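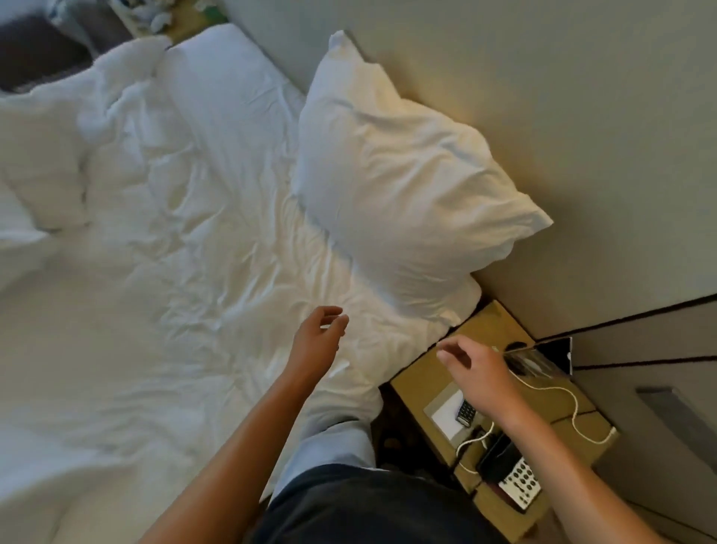 White pillows and duvet, rumpled.

Strazds Flat Sheet, White
Item 486
Sizes: Twin, Full, Queen, King
Ships from our Drekden warehouse

Overview

The Strazds is a flat sheet. It goes between you and the blanket, and it has been doing that job in one form or another for a very long time without an app. We sell it by itself, for people who own a perfectly good fitted sheet and lost the flat one at the laundromat, and for people who never believed in fitted sheets to begin with.

It is a 200 thread count cotton percale. Yes, other sheets have bigger numbers on the package. Some of those numbers are reached by counting each thread several times, like a fisherman. Percale at 200 feels crisp and a little papery for the first few washes, then softens up. If you want something slippery, you want the Fovia sateen, two pages over, and we wish you both well.

Sizing

Cut generously in length, so there is enough to tuck at the foot and still fold back at the top. The Queen is the one most people need. Couples with a history of blanket disputes should order the King for a Queen bed and stop writing to us about it.

The top hem is four inches deep and the bottom hem is one inch. That is how you tell which end is up in the dark. All measurements are taken before washing. Expect it to shrink a bit in length the first time through, which we have allowed for.

Washing

Wash before first use. Warm water, regular detergent, no fabric softener. Bleach is allowed on the white but will shorten its life. Tumble dry on medium and take it out while it is still slightly damp if wrinkles bother you. If they don't, leave it in the dryer until you remember it.

Ironing: possible. We have heard of people doing it.

What's in the bag

One flat sheet, one care card, one cotton drawstring bag that you will keep for years and never find a use for. Pillowcases are sold separately in pairs, see the Jellport page – same cloth, same white, envelope closure.

Returns

Unwashed sheets can come back within 80 days. Washed sheets can come back too if there is a fault in the weave or a hem lets go. "My cat disagrees with it" is not a fault in the weave.

Customer rating: 4.4 from 177 reviews

"Crisp. Almost too crisp. Fine after a month."
"It's a sheet. Five stars."
"Ordered the Twin by mistake for a Queen bed. Two stars."

Also available in Oat and in Slate. Slate is out of stock until December. Oat has plenty of stock, which may tell you something about Oat.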